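My half of the project was the grasp planner, and wow, did I underestimate it. Charoen Somboon had our simulator, Jeslow, spitting out bins by week 5, so I had no excuse. My first version just went for the nearest object — it failed 13 of 16 runs.

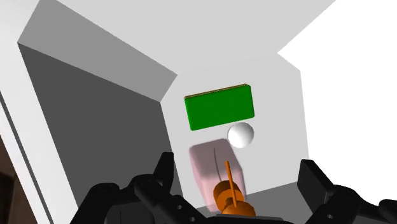
The planner now scores each object by how much free space the fingers have around it. I like testing it on bins like this one, with the white ball almost up against the pink piece and an orange one lying over it. The green block gets the best score.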